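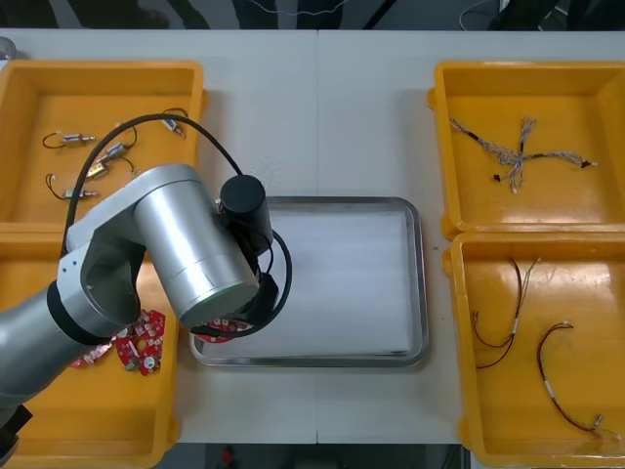 Counting chores by the hour is the wrong unit

Posted by admin in October | 2 comments

The Gidel survey of household work is back in circulation, mostly as ammunition. It asks couples to log chores in hours. Men in the Mandmont sample logged 9 a week, women 24, and the arguing starts there.

My objection is to the unit. An hour of mowing can be moved to any dry afternoon. An hour of getting a child fed and out the door can't be moved at all. The Hinrichs diary method records start times as well as totals, so fixed tasks can be separated from movable ones – a dull fix, and it costs one extra column.

Planning is still missed. Remembering the dentist takes no loggable time, and the form has no row for it.

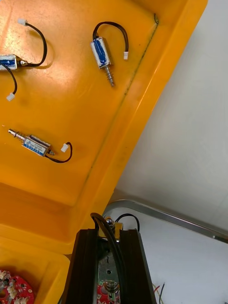 One reader writes that the extra column was tried in the Mevmont pilot and 40 households left it blank, so the fixed tasks had to be guessed afterward. I would still print the column, with the start time ahead of the total.

Shares: 9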